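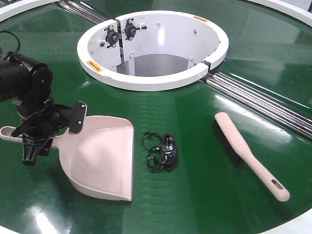

About us

Steltero is a small workshop that tries out robot grippers, arms, cameras and controllers for people who have to buy them and would like to know what they are buying. We are independent, we don't sell any of the equipment ourselves, and we write our reports in plain English, with the awkward bits left in.

We work from the ground floor of the old Clegg building, which went up in 1894 as a rope works and still has the long windows and the uneven floors to show for it. (The floors matter more than you might think. We spent most of our first spring levelling things, and there is a drawer of steel shims by the door that visitors always ask about.) It's light and high-ceilinged, rather chilly until lunchtime in winter, and we're very fond of it.

How we started

Kelechi Ogundipe and Oksana Pasichnyk met while working for a packaging firm that had bought a gripper on the strength of a very good video. The gripper was lovely at picking up the block it had been shown picking up, and hopeless with almost everything the firm wanted to put in a box. Kelechi was the one who had to make it work, and Oksana was the one who had to explain to the people upstairs why it didn't. They spent a good many evenings putting together a bench of ordinary things to try it on, beginning with whatever was in the staff kitchen, and by the end they had a notebook that other firms started ringing up to borrow.

That notebook became Steltero. There are nine of us now, and the notebook has become a shelf of them, along with a proper database that Oksana built and that the rest of us are gradually learning to fill in the way she would like.

What we do all day

Most of our work is comparison. A customer comes to us with a job they'd like a robot to do and two or three pieces of equipment they are choosing between, and we set each of them up on the same table, with the same arm wherever the fittings allow it, and give them the same things to handle.

We are great believers in household objects. A machined test block tells you a lot about a gripper's force and repeatability, and we do use them, but a dustpan and brush will teach you just as much about where the fingers go. A thin plastic handle lying flat on a table gives a finger very little room to get underneath. A brush sits up on its bristles at one end and slopes away at the other, so the angle of approach that suited the dustpan may be quite wrong for it. And a coil of cable is a small misery all of its own, with loops that catch and shift, and no two coils alike. We keep 200 objects in the Dillura cupboard (named after the firm that left the cupboard behind), and every one has been chosen by somebody who had trouble with it.

We like a shiny tabletop too. Plenty of cameras behave beautifully over matt grey card and then go to pieces when there's a bright lamp overhead and a glossy surface throwing it straight back. Our customers have polished floors, steel counters and wipe-clean benches, so glare goes into our camera trials from the beginning, and we'd sooner find the trouble here than have you find it in your own building with a line waiting to start.

A standard comparison runs to six sittings. The first is always slow and mostly about mounting plates, cable lengths and finding out which connector has been supplied with the wrong end. After that we move on to single objects, then to objects placed close to one another, then to changes in the light. The fifth sitting belongs to the customer, who is welcome to bring in anything they like and put it wherever they think will cause us the most bother. The last is for going back over whatever puzzled us, and it is usually the longest.

What you'll get from us

You'll have a written report, the recordings that go with it, and an afternoon with whoever did the work, which people often tell us was the most useful part. We note every attempt, including the ones that went wrong because one of us had typed something silly, and we say so when that's the case. We'll tell you which piece of equipment we would choose for your job and how strongly we feel about it. Now and then the answer is that none of them will do, and we have been known to suggest a better-shaped tray and a cup of tea instead.

Pandurum

Pandurum is our own bit of software, and it grew out of sheer impatience. Every controller we were sent had its own way of starting, stopping and keeping records, and lining two sets of results up side by side could take longer than the trial had. Pandurum sits on top of the controller and keeps one set of records in one layout, with the camera pictures and the finger positions stamped against the same clock. We rewrote a large part of it in March, so if you've used an older copy with us before, do ask Kelechi to show you round the new one. He won't need asking twice!

Coming to see us

We do love having visitors, and there's nearly always something set up that you can watch or have a go at. School and college groups are welcome during term time, in smallish numbers, and we only ask that long hair is tied back and that everyone stays behind the yellow line while an arm is moving. Please get in touch before you travel, as the main door is kept locked and the bell can't be heard from the back room.

If you have a gripper in a box that you've never quite got round to trying, or a quotation on your desk that you can't make head or tail of, send us a note through the contact page. Oksana reads everything that comes in and will pass you on to the right person.

Page last updated June 2025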